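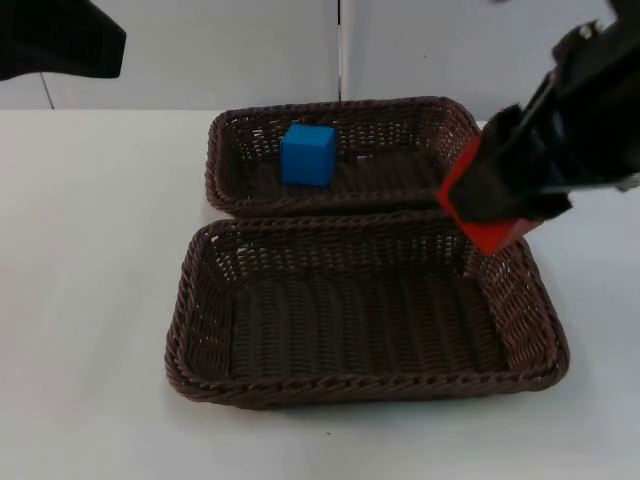

Home Life > Features > Storage

The Basket Habit

Most people who own baskets did not set out to collect them. One arrives with fruit in it, another is bought for bread, and a third comes home from a yard sale because it was cheap and the handles were still good. A few years later they are stacked on top of the refrigerator and have stopped holding anything.

Dong-geon Hwang sees a lot of these stacks. He runs a small repair and resale shop called Stullier, on the main street in Garkuvville, and in a normal year he handles 500 baskets. Some come in for mending. More come in because a customer has moved to a smaller place and wants them gone.

"They bring me the big ones first," he said. "The small ones they keep, even when they don't use them."

He thinks they have it backward. A large, shallow basket will take a day's mail, a folded sweater or a set of placemats. A small one tends to fill up with rubber bands and dead batteries. His own kitchen has two dark brown trays, one larger than the other, and they stay out on the counter all year. The larger one holds whatever has to leave the house the next morning. The smaller one is for his daughter's things. She is four, and she is told to empty it before supper.

The pair system, as Hwang calls it, is most of what he recommends to customers who ask. Buy two in the same color and the same weave, in different sizes. Put them next to each other on a surface you already walk past. Decide what goes in each one and leave the rest of the baskets in the closet for a month. He says people who start with six or seven usually go back to piling things on chairs.

Shallow sides matter for this kind of use. A deep basket hides what is at the bottom, and the bottom is where the permission slip always is. With a shallow one you can check from across the room. A slight outward flare makes it easier to get a hand in along the edge, and it lets a smaller basket sit inside a larger one when you need the counter for cooking.

What to look for

Start with the rim. On a woven basket it takes nearly all the wear, because that is where people grab. A thick braided rim will outlast a thin wrapped one, and it can be repaired if a strand lets go. Run a thumb all the way around before you pay. You are feeling for cut ends that stick up and for soft places where the braid has pulled away from the wall.

Turn it over next. The floor should lie flat on the table without rocking. A floor woven in close, straight rows will hold small items and stand up to being slid around. An open lattice works well on the walls, where it lets air through and keeps the weight down, but on a floor it will lose coins and crumbs.

Color is less of a guide. Dark brown baskets are sometimes stained and sometimes painted, and there are dark ones woven from plastic strand that look close to the natural kind from a few feet off. Hwang rubs the inside with a damp white cloth. If brown comes off, he tells the customer to put a liner in before setting anything pale on it. He doesn't mind the plastic ones. They can be rinsed in the sink, and for toys or bathroom supplies he would choose them first.

Prices in Garkuvville are reasonable. A used tray basket at Stullier costs 19 dollars with a sound rim, less with a mended one. The Halilović hardware store, two blocks down, sells new ones by the pair in the fall and usually runs out by November.

Keeping them clean

Dust settles into the weave and stays there. A dry paintbrush with stiff bristles gets it out better than a cloth does. Work along the strands, then tip the basket over and knock the back of it with your palm. Natural wicker can be wiped with a damp cloth and a drop of dish soap, but it should dry in moving air away from a radiator. Strands that dry too fast turn brittle and snap at the corners.

Very dry rooms do the same damage more slowly. Hwang keeps his workroom at 70 degrees and sets a pan of water on the floor in winter. At home, a light misting every few weeks during heating season is enough.

Where children are involved

The Kidis preschool, behind the library, switched from plastic bins to shallow baskets two years ago. The staff bought theirs through Stullier, 82 of them in three sizes, and Hwang still goes over to tighten the rims at the end of each school year.

Each table gets a pair. Blocks in use sit in one, and the other is left for finished work or for snack. The teachers found that the children put things away more willingly when they could see the floor of the basket. A single cube left in the corner gets noticed. In the old bins it would have stayed under a heap until spring.

The school has two rules for the baskets. They don't go on heads, and they get carried with both hands. The first is broken daily. The second has held up fairly well, and the rims show it, with much less splitting at the corners than Hwang expected when he took the order.

He has started keeping one shelf at the front of the shop for matched pairs only. Singles go in the back room until something turns up that fits them. At the moment he is looking for a small oval in honey color with a twisted edge, to go with a large one that has been waiting since last summer.

Contact the editors | Subscriptions | © Home Life Magazine. All rights reserved. | Back to top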